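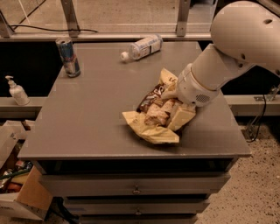
4.2 Snacking and the Unreliable Diary

Diaries kept by the 493 office workers in Rindthorpe recorded 2,121 snacks, a figure we trust about as far as the pencils that wrote it. Entries grew shorter toward Friday-like moods and vanished near birthdays. Following Núñez, we treated "a few chips" as one serving — a generous reading, as Karkus has pointed out in two separate letters.
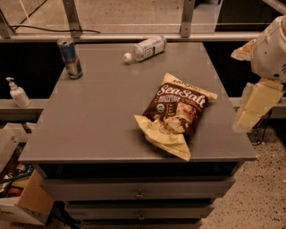

Figure 3. Tortilla chips, a drink can and a plastic water bottle.

Drinks fared better than chips. People will admit to water. The Ivard scale, built for formal meals, has no line for food eaten standing up, so we added one.

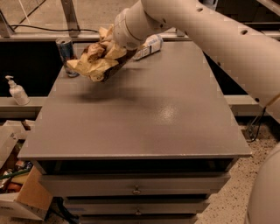
Rocío Pereyra
Lead author, diary coding and analysis

Coding took until December. Around 200 entries read only "the usual" and were set aside, along with one that read "none of your business." Both answers are kept in the appendix.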